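How to Sort and Clean Plastic Toy Animals, with One Bin and One Table

Written by Radka Kadrić

Plastic animals multiply in a house. A child gets one cow, then a neighbour brings a bag, and after two winters you have a drawer which does not close. At our toy library in Plerkum we receive such bags very often, and I have cleaned and sorted them in the same way for a long time. The method is slow the first time and quick afterwards. You can use it at home also for balls, cars and building pieces, if they have no batteries inside.

What you need

A table with a smooth top, wiped before you start
One plastic bin with straight sides, big enough for both hands
A washing-up bowl and mild washing-up liquid
An old soft toothbrush
2 towels, one for washing and one for drying
A bag for the things that must go away

Choose a pale table if you have one. Small crumbs and bits of dirt show well on it, and you will not lose a small piece such as a doll's shoe. The bin should be of one plain colour. I like blue, for the simple reason that very few farm or wild animals are blue, so I see at once what is still lying at the bottom.

Step 1. Bring everything to one side

Put the bin on one side of the table and leave the other side free. All the toys go first into the bin, without any order. Do not begin to wash yet. Many people carry half of the toys to the sink, then find more under the sofa, and they must change the water again.

Step 2. Take out one animal at a time

Stand each animal on the free side of the table. Look if it stands well on its four legs. An animal which always falls makes a child angry, and often the reason is only a bent leg. Put this leg in warm water for 10 minutes, bend it gently in the right direction, and hold it under the cold tap until it is firm.
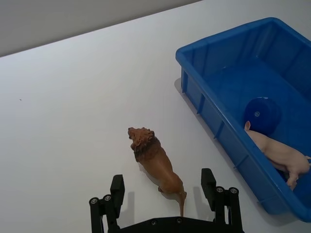
I take the wild animals first and leave the farm ones for the end, but this is only my habit. My colleague Odette Gaillard begins with the biggest and goes down to the smallest, and her shelves look as good as mine. Balls and other round things should stay in the bin as long as possible, because on the table they roll away — and then you spend your time on the floor.

Step 3. Check for damage

Press the body with your thumb. If it is hollow and water or air comes out, there is a hole somewhere, and the inside may be mouldy. Such a toy I do not try to save. Look also at the ears and the tail, which small children like to bite. A sharp edge can be made smooth with a fine nail file. If a piece is loose and small enough to swallow, the toy goes in the bag.

Step 4. Wash

Fill the bowl with warm water, not hot, and add a few drops of washing-up liquid. Hollow animals should be wiped with a damp cloth and never put under the water. Solid ones can have a bath. Use the toothbrush for the mane, between the legs and around the hooves, where old dirt sits. Do not rub hard on painted eyes.

Step 5. Dry well

Lay the animals on the dry towel with some space between them and turn them after one hour. I leave them until the next morning. If you put them away damp, the whole bin will smell by May.
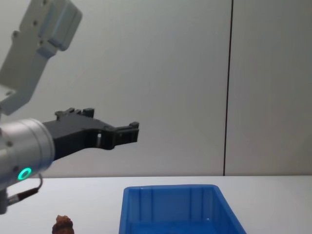
Step 6. Wipe the bin before you fill it again

This step is often forgotten. The bottom of a toy bin collects sand, biscuit and hair. If yours has ribs on the outside, the dust stays also between them, so go down each one with the corner of the cloth. Dry the rim with your hand in the towel.

Step 7. Put back by family

Farm animals together, wild animals together, balls in their own small box. For children under three I would keep 18 animals or fewer in one bin, and change them every month with others from the cupboard. Our whole collection is 219 pieces, but no child has ever asked to see them all.

How often to do it

At home, two times a year is enough, and always after an illness. Between these, a quick wipe will do. If you have a question about paint that comes off, write to Elba Orellana at the desk, she knows more than me about repairs.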